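# Open day at Skimance, Fillcombe

I went to the open day at Skimance in June. They have the upper floor of a unit in Fillcombe and spend their days teaching robot arms to do small jobs on a table. Stamping a form was the one I had put my name down for.

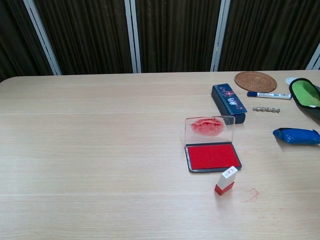
## Getting in

The sign-up page said 25 places per session, and mine was full. You get a sticker with your first name, a cup of tea and a ten-minute talk. The talk was given by Prodromos Alexiou, who runs the table work. He kept it short and took questions as he went, so it overran and we started late.

Parking is poor. I left the car by the church and walked up the hill, which I would do again.

## The stamping job

A person picks up a rubber stamp, presses it on the pad and then on the paper, and doesn't think about it. Alexiou broke it into stages on a whiteboard and it filled most of the board. The arm has to find the stamp, take hold of the handle, keep it upright, press on the ink with enough force to load it, lift, move across and press again. Too light and half the print is missing. Too heavy and the stamp rocks and you get a double edge.

They teach it by having people do the job by hand, many times over, with the work recorded. The stamping set stands at 280 recordings so far. He said he would like a good deal more, and from different people, as everybody presses a little differently. One of his colleagues twists her wrist at the end, and the arm had started to do the same.

The other things on the table stay there on purpose. The red pad and the stamp sit among a marker pen, a round coaster, a bead chain and so on, and these get moved between runs. If the table were always clear, the arm would only learn to work on a clear table. I asked about the red mark on the table top by the stamp. He said they wipe the tables down at the end of the day and no sooner.

## Watching it run

We saw the arm do 20 attempts in a row while Alexiou kept score on the board. Most were fine. One print came out faint down one side, and twice it closed on nothing and went back for another go. It is slow. I could have done a stack of forms in the time it took over one, but I'd have got bored — it didn't.

The software that plans the movements is called Jarkeo. The version we saw was build 78, and the previous one had apparently been better at gripping and worse at pressing. They seemed used to that sort of trade.

## The rest of the visit

There was a second table run with a firm called Coste, sorting screws into trays. I only caught the end of it. The people standing there thought it the better of the two, and it was certainly quicker to follow.

Sessions last an hour and a half with the talk. Children can come if they stay behind the tape. The next one hasn't been fixed yet, but there is a list by the door and I put my name on it for the screws.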